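Workshop notebook, March, late afternoon

Dough again. I know I said after the last round that I'd leave the rye alone until the weather settled, but the Bridlow flour came in and I couldn't walk past the sacks without opening one. So these are my notes on getting the new starter going, written up while I still remember which jar was which. Lajos Bodnár has been asking for them anyway, and he has threatened to start from scratch with his own if I don't hand something over soon.

Where things stand. The old starter (the one we've been calling Dirkska, from the name on the lid of the jar it came in) got very sour and very slow over the winter. It would still raise a loaf, but it needed most of a day to do it and the crumb was tight as a sponge. I split it into two lines. One stays on the Natthorpe white that we've always used. The other goes over to Bridlow whole rye, a bit more at each feeding, until there's no white left in it.

First feeding was at 8 in the morning. I took 30 grams of the old starter, added the same weight of flour and the same of water, stirred it with the handle of a spoon and put a rubber band around the jar at the level of the paste. The white line did nothing at all before lunch. The rye line was up past the band by the time I'd finished sweeping - I went and looked twice because I didn't believe it! Rye does go faster, everybody says so, but I'd never had the two side by side in the same cupboard before.

Lunch was whatever people had in their bags, plus the snack box, and then back to it.
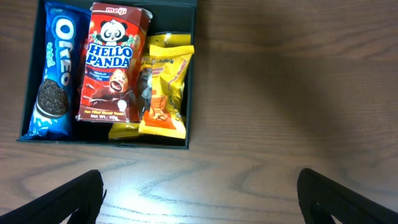
Bread and Ferments Club - workshop notebook

Second feeding, mid-afternoon. I should have waited on the white line. It had only just started to dome and I fed it anyway because I wanted both jars on the same clock, which was lazy of me, and it went flat and sulky again. Note to anyone copying this: feed them when they're ready and let the clocks drift apart. I've written the next feeding for each jar on its own strip of tape so I won't be tempted.

The rye line at that point smelled like green apples with something a bit like nail polish behind it. The nail polish part worried me. Lajos says it means the thing is hungry and to feed it more flour per spoonful of starter, so I went to one part starter and 5 parts flour for that jar only. By closing the smell had softened to something closer to yogurt. I'd like to see that hold overnight before I give him the credit.

Water. I've been using the tap, left standing in a pitcher for an hour. Bhatia (the new kettle, we name everything in here, sorry) has a temperature dial on it, and I tried warming the water for the rye to see if it would make any difference. It got going sooner, sure, but it also collapsed sooner, and the paste was runny at the edges when I tipped the jar. For now I'm going back to room temperature. If it turns cold again I may think differently.

Stiffness is the other thing I keep changing my mind about. With the white flour, equal weights of flour and water give you something like thick pancake batter. Same weights with the Bridlow rye and you've got mortar. It's so thirsty! I added water by the teaspoon until the spoon could just be dragged through, and of course I didn't weigh the teaspoons, so that's a hole in these notes. Next time the jar goes on the scale and stays there.

Test loaf from the rye line. I know, it's early, the line isn't even fully converted. But there was discard and there was a tin, so I mixed up a small one: discard, Natthorpe white, some of the rye, salt, a spoon of molasses because I like it. No kneading to speak of, just a few rounds of stretching it over itself in the bowl with wet hands. It sat under a damp towel for 6 hours, and it rose properly, with bubbles showing along the sides. I shaped it badly. The seam opened when I dropped it in the tin and I pinched it shut again and hoped.

Baked it hot for the first part with a pan of water on the floor of the oven, then turned it down and let it go until the bottom sounded hollow. The top split along the pinched seam, so I suppose I'd call it rustic if I was selling it. The flavor is the best we've had since last fall. There's a bit of a gummy line near the base. I cut it too soon, which I do every single time, and I'm not going to pretend I'll stop.

Shaping surface came up again too. Lajos likes to work on bare wood with hardly any flour, and he may be right that it gives you some drag to pull the dough tight against. I flour too much and then the dough skates around and won't tension. On the next loaf I'm going to dust my hands and leave the surface alone, and keep the bench scraper within reach for when it sticks.
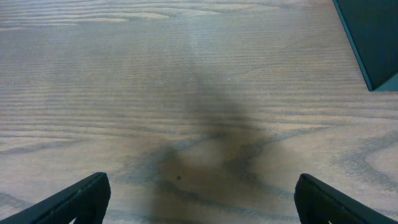
Can you switch a starter from white flour to whole rye all in one go?

Most starters will survive it, but expect a day or two of odd smells and uneven rises, and hold off on baking anything important until it doubles on schedule again. Going over bit by bit is slower and gives you usable discard the whole way.

A few things I still have to sort out. The salt tub is nearly empty, and the other one has got damp and turned into a brick, so whoever is in next please break it up with the rolling pin and spread it on a tray. The oven thermometer reads lower than the dial on the oven by about as much as it did last month, so I'm going by the thermometer and ignoring the dial. If your crust is too pale, check that before you blame the flour.

I also want to try scalding part of the rye - pouring boiling water over it and letting it cool right down before it goes into the dough. My aunt's bread was made like that and it kept for days without going crumbly. I've only got her version on the back of an envelope and it says things like "enough flour" and "until it looks right," so it'll take me a couple of tries. I'd do it with seeds too, sunflower probably, toasted first in a dry pan.

Fridge: both lines have a backup in there now, a small jar of each, lids resting on top and not screwed down. Please don't screw them down. We all remember the mustard.

The rye jar gets fed first thing tomorrow, one to 5 again. White jar when it domes, whenever that turns out to be, and whoever does it should write the time on the tape. There's half the test loaf in the bread bin, the butter's behind the milk, and I'd like to know what people think of the molasses.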